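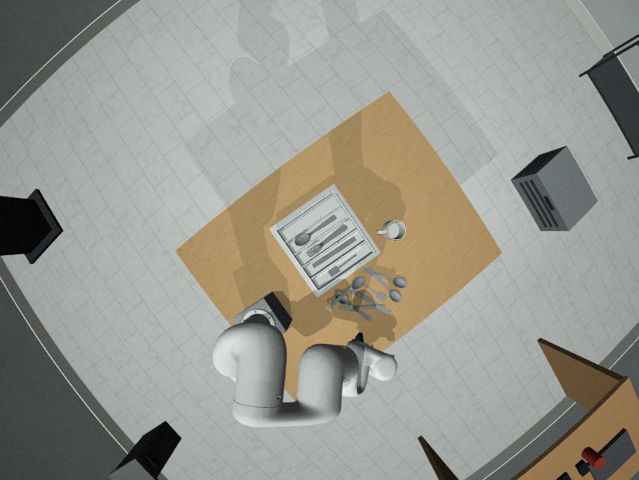

Overhead view, with the pile still very much a pile.

My planner loves a spoon in theory. Give it one spoon on a bare table and it finds a grasp in 40 milliseconds. Give it a heap and it proposes going in through the table.

I spent most of February blaming the controller, which Darius Ghiță wrote and defends like a family recipe.
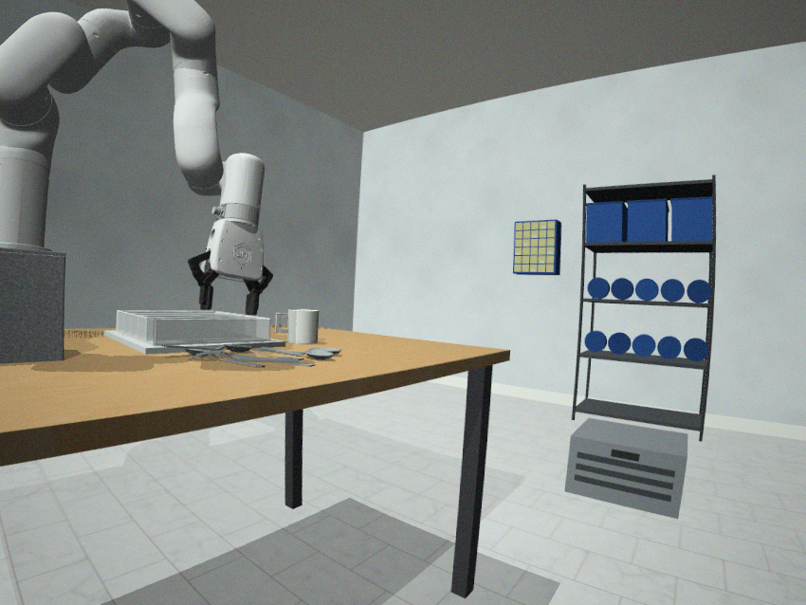

The real trouble was mine – I was passing poses in the camera's coordinates and calling them the robot's. Out of 3,701 simulated grasps, 2,955 were planned that way. Sorry, Darius. 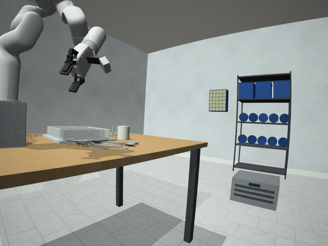

What I changed

Every pose now carries its frame name, and the planner refuses any that don't.

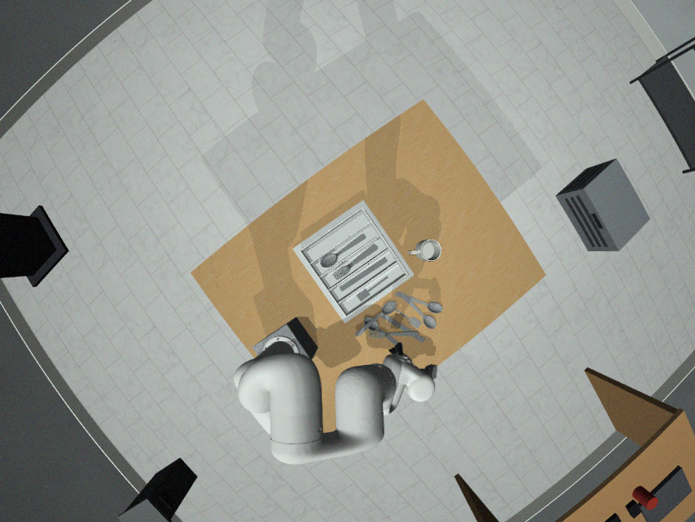
Why not start on a real arm?
Simulated tables are free to hit.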